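Community Meals Access Program, Plonholm District
Interim progress report to the Kettunen Fund
Reporting period: second quarter of the grant
Prepared by: Lempi Pitkänen, program coordinator
Last updated: February

1. Status against plan

The program remains on schedule for six of its seven deliverables. The outstanding item is the referral agreement with the Drirness clinic, which has been drafted and is under review by the clinic's management. No change to the end date is requested.

The lunch service at the Plonholm site reached its planned capacity of 40 covers per session during this period. The second site, at Drirness, opened three weeks after the planned date because the ventilation inspection had to be rebooked. It now operates on Wednesday only and will move to two sessions a week next quarter.

2. Referrals and eligibility

Referrals come through three routes: the housing office, the school nurse, and self-referral at the door. Self-referral accounts for the largest share. The eligibility form was shortened from four pages to one after staff noted that applicants were leaving the income section blank. The old form remains valid for anyone registered before the change, and those records will not be converted.

Registration data are held in Clurine, the case management system adopted in the first quarter. Two faults were logged. Duplicate entries were created when a household was registered at both sites, and the export function dropped the postal code field. The first has been corrected by the supplier. The second is handled by manual entry until the next release.

3. Premises and equipment

The equipment line is fully committed. Spending went to refrigeration, shelving, and a replacement water heater at Plonholm. Tables and small items of kitchenware did not draw on the grant. 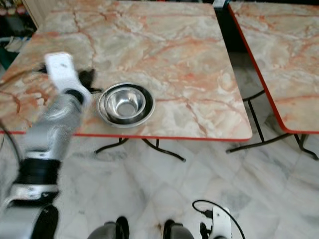
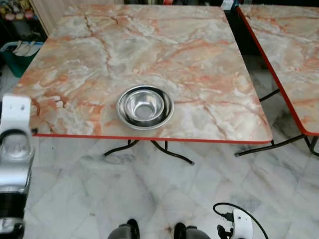 Marble-patterned tabletop with two nested stainless steel bowls, both photos.

Can unspent transport funds be carried into the next quarter?
Under clause 7 of the agreement they can, provided the request reaches the Fund before the quarter closes. A request is attached as Annex B and covers the van lease for Drirness only.

4. Staffing

Ville Lappalainen took over as kitchen supervisor at the start of the period. The part-time driver post was advertised twice and is still vacant. Deliveries are being covered by a contract carrier at a higher unit cost, charged to the transport line.

Food hygiene certification stands at 100 percent of kitchen staff. Renewal dates are recorded in Annex C.

5. Next period

- Sign the referral agreement with the clinic.
- Extend the Drirness service to two sessions.
- Fill the driver post or submit a revised transport budget.
- Test the corrected export from Clurine.

Related documents
Inception report, Community Meals Access Program
First quarter progress report
Annex B: Carry-over request, transport
Annex C: Certification register
Reporting template for Kettunen Fund grantees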